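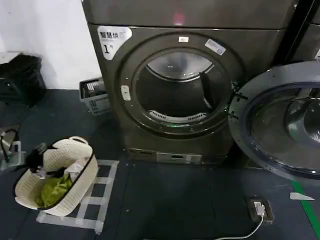
**Pilar Ocampo** comentou: mas a toalha sai dura mesmo na secadora, ou só quando seca no varal? Pergunto porque são dois problemas diferentes.

## Toalhas de banho ásperas depois de 2 meses de uso, tem salvação?

Oi, gente! Comprei um jogo de toalhas da Somadov e no começo era uma nuvem. Agora parece lixa (minha filha já se recusa a usar). Lavo com sabão líquido e bastante amaciante, ciclo normal. Respondendo à Pilar: na secadora sai mais ou menos, no varal é um horror. Em dezembro recebo visita e queria resolver até lá – alguém me ajuda?

*Perguntado por Hortensia Salinas em 3 de novembro de 2024*

### Resposta de Delia Maldonado (21 votos)

Hortensia, para com o amaciante já! Ele vai deixando uma película na fibra e a toalha nem enxuga direito. Eu fiz assim com as minhas:

1. Uma lavagem quente sem sabão nenhum, só com uma xícara de vinagre branco de álcool.
2. Outra lavagem com metade do sabão de sempre e enxágue extra.
3. Sacudir bem cada toalha antes de pendurar ou de pôr para secar.

Nunca misture vinagre com água sanitária, tá? E olha a etiqueta antes de usar água quente, as minhas escuras desbotaram um pouco. Na secadora, temperatura média e tira assim que acabar.

### Resposta de Bautista Mansilla (2 votos)

Compra outra, toalha barata é assim mesmo. Eu gosto das mais finas, secam rápido.

### Resposta de Lăcrămioara Coman (11 votos)

Concordo com a Delia, só acrescento que pode ser a água. Aqui em casa é bem dura e o vinagre ajudou pouco – melhorou quando passei a encher menos o tambor. Bolinhas de secagem também dão uma afofada, mas fazem um barulho...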